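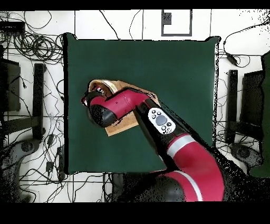
Laundry is getting a folding arm and I run the folding table. What changes for my people?

Posted in Workplace and Shift Life > Hotels, Laundries, Back of House
Asked by Kenna Rutherford

I supervise the linen room at the Drummond in Plidville, which has 183 rooms and a laundry in the basement with one window that looks at a wall. Four of us fold. In November we get a robot arm for the towels. It is called a Clokarar, or the company is, I have asked twice and gotten both answers.

So far I have been given a brochure, a handshake and the phrase "frees up your team for higher-value tasks." I asked what the higher-value tasks were and was told we would discover them together. I have worked in laundries for 21 years and I have a fair idea what is left once you take away the folding. It is mostly lint.

What I would like to hear from people who already have one of these:

Does anybody lose hours? Management says no, in the voice they used about the parking.

Who gets to look after the thing? My crew is good and quick, but one of them still calls the time clock "the computer," and I don't want her pushed out over a touchscreen.

How good does it really get at towels? We have bath, hand and pool, plus washcloths, which breed. The brochure shows one towel, a very well-behaved one.

And where did you put it? They want the spot where our long table is now. I like that table. Everything that has ever been decided in this department was decided leaning on it.

I am not against it, for the record. My wrists have opinions about folding that I can't print here. I would just like to know what I'm walking my people into before the first Tuesday somebody from upstairs comes down with a clipboard.

Thanks. Please no links to videos with music.

Posted by Ishbel Dow
Marked helpful by the asker

We've had an arm on towels at Skirkico since spring. Commercial laundry, so more volume than you and fewer guests stealing the stock. I was the lead folder when it came and I am now something called a cell attendant, for which I got a badge and no window either.

Hours first. Nobody on my shift was let go. Two people who left were not replaced, and I would watch for that one, it's quiet and there is no meeting about it. Ask now, in writing, whether an open job gets filled once the arm is in. If they say "we'll look at it case by case," write that down too and put the date next to it.

The work changes more than the schedule does. A folder's day has a rhythm and a lot of talk in it. An attendant's day is laying a towel out, watching, taking it away, and stepping in when it goes wrong. It's easier on the wrists and harder on the mind. By the third hour I was reading the care labels for company. We ended up swapping every 30 minutes between the arm and the hand table, and that helped more than anything the supplier suggested. Fight for the swap before they draw up the floor plan, it's very hard to get afterward.

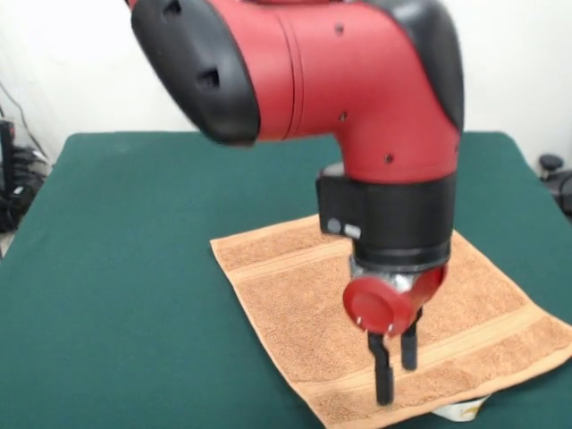

Getting it good at towels

Terry is the tough one. A flat piece of felt or a napkin gives the fingers a clear edge to go after. A bath towel has loops, and it has thickness, and it has those woven bands across the ends that feel different from the rest. Ours used to take hold at the band, lift, and bring up half a towel with the other half still thinking it over. Also check under every towel before you start. A stray washcloth or a scrap of something white will hide beneath a big one and come along for the ride, and then you've got a fold with a lump in it and an arm that's perfectly satisfied.

Cover the surface it works on. We use a plain dark cloth. Ours is pulled tight each morning by whoever is in first, and if it isn't, you hear about it by nine.

Cables. Decide where they go on day one and get it done by the people who installed it. Otherwise they stay in a heap by the wall until you retire. You will be told the heap is temporary.

On your lady and the touchscreen: let her teach it. I mean this. The best person we had at telling the arm where to take hold was a woman who had folded sheets since she left school and wouldn't own a smartphone. You put your hand on the arm and walk it through the move, with ours anyway, and she had better hands than the engineer did. He'd been guiding it as if he were parking a boat. She never did learn the menus. Somebody else pressed the buttons and she told them when.

What I'd ask for, if I were you and it was still October:

The job title and the pay for looking after it, settled before it's switched on. We did it the other way around and were attendants at folder's pay for months.

Training during the shift, paid, for all four of you. If only one person knows how to restart it, that person can never be sick again. I was that person.

A hand table kept in the room. There will be mornings when the arm is down and the pool towels are not.

A say in what it counts. Ours counts finished folds per hour, and for the first while the number went on a board by the door next to our own. I won't say what got drawn on the board.

Speed, since you'll be asked: slower than a good folder on any single towel. It doesn't go to lunch. That is the entire sales pitch, once you take the music off.

Posted by Greer Aitken

Robots took over at my brother in law's plant and now he has a boat so who knows

keep the table

Posted by Kamlesh Sisodia

I'm on the other side of this, I do installs (different outfit, so I can't speak for your machine or its manual). Ishbel has most of it. Some additions from the person who makes the heap of cables.

The footprint on the drawing is the arm. It is never the stands, the wheels under the stands, the power adapters, or the place a human being puts a cart. Take masking tape and mark out the lot on your floor, carts included, then walk a full shift's worth of linen past it. I have seen a very expensive cell go in beautifully in front of the only door to the dryers.

Don't give up the long table for it. Ask for the arm to go at the end of a run, so that clean goods reach it and folded goods leave without anyone turning around with their arms full. If they insist on the table's spot, then the table moves, and somebody signs for where.

Ask who is responsible for the safety assessment and ask to read it. You don't need to understand every line. You need to find out whether it exists. Have whoever stands next to the arm all day in the room when it's discussed, and make sure every one of your four has hit the stop themselves, more than once, before they work beside it.

Last, washcloths. Leave them with people for now. Every customer wants them done first, they're small and look easy, and I've stopped arguing and just let the first morning make the point.

Reply from Kenna Rutherford

Thank you, all three. I taped the floor last night after close. With the carts in, the arm and my crew fit fine, provided the dryers go out in the hall.

I've sent up the list. Pay before power-on, the half-hour swap, training for all four, the table stays. The word came back that the swap is "interesting." I read Ishbel's part about the hands out loud to my time clock lady and she has started flexing her fingers at me across the room.

Ishbel, one more if you're still around: does lint get into the joints, and if so whose job is that?

Reply from Ishbel Dow

Check the manual for what you're allowed to wipe and with what. As for whose job, it was on nobody's list, so by the second week it was mine. Get it on a list.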